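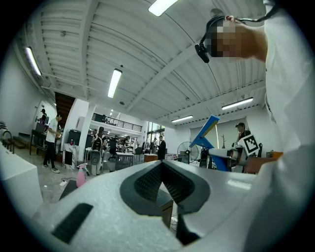

Count the Failures Too

4 Oct 2020

Most arguments over how to show a robot a task are arguments over hardware. One side wants the operator at a console, driving the real arm through a leader device. The other wants a gripper in the operator's hand and no arm at all until training time. I have worked with both, and I think the hardware question gets more attention than it deserves. What decides the quality of a data set is the logging policy, and on that point most groups are careless.

Start with the case for remote control. Every motion recorded on the Rondura console is a motion the arm can make, with joint limits, payload and controller lag already in the data. The cost is time. An operator on a console moves slowly, pauses before contact, and corrects in small steps. A policy trained on that data inherits the pauses. We saw this in April on a plain pick-and-place task: the trained arm stopped above each block for no reason except that the operators had stopped there too.

The hand-held gripper removes most of the hesitation. The operator feels contact through the handle and moves at something near normal speed. It can be used at floor level, beside furniture, in a room where other people are getting on with their work, and no cell has to be cleared first. The price is paid later. A wrist has its own range of motion, and part of what it does has no solution on the target arm. On the Dondero project we recorded 592 demonstrations by hand and dropped 93 of them at the kinematic check. That is a tolerable loss if it is measured. It is a bad one if the filter runs silently and whoever trains the model never learns which motions went missing. In our case they were mostly low approaches with the wrist rolled over, so the policy was weakest exactly where the blocks were hardest to reach.

My complaint is with what happens before the filter. The usual instruction to an operator is to discard any attempt that goes wrong and start again. The result is a folder of clean successes and a model that has never seen a slipped grasp. Put that model on an arm, let the block rotate two degrees in the jaws, and it has nothing to draw on. The operator knew what to do. The recovery was performed many times during collection and thrown away each time.

Console groups do this as well, but less often, for the simple reason that a console demonstration is expensive and people hate to delete one. Cheap collection makes deletion cheap. Colombo's internal target last year was 1000 demonstrations per task, and a target of that kind, with no rule on failures, rewards short and tidy runs. I would sooner train on some 50 long recordings with the fumbles left in and marked.

The rule I would propose is small. Record everything from the moment the gripper is picked up. Let the operator mark an attempt as failed, recovered or clean, with one button, and give nobody on the floor permission to erase. Report the kinematic rejects by pose as well as by total. Stodano has worked this way since the spring. Their storage bill went up, and their arms now regrasp without a scripted routine.

There are tasks where I would still choose the console: anything with high contact force, and anything where the arm's own reach is the difficulty. For the rest, take the hand-held tool — and keep the bad runs.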